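Hollenstein interior lever set, brown

We bought two of these to replace the round knobs upstairs, which were getting hard on my mother's hands. The Dovia set was cheaper, but the lever wobbled in the store. Fitting took one evening with a screwdriver. The screws supplied are soft – use your own.

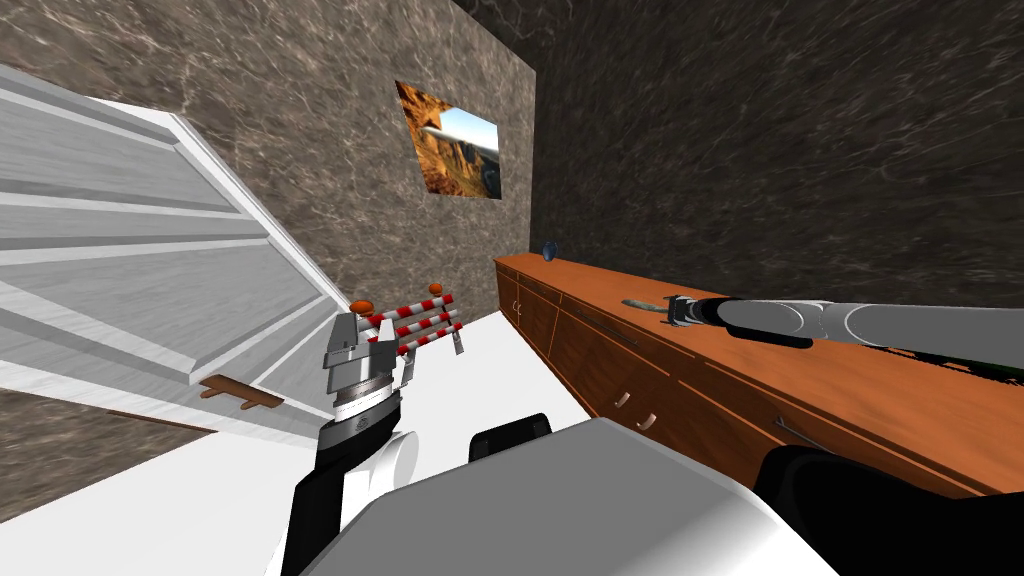 Brown lever on a white paneled door.

After 100 days the spring still brings the lever back level. The latch is louder than I'd like. I'd buy it again for a bedroom, but not for a front door.

We use cookies to improve your visit. Accept | Settings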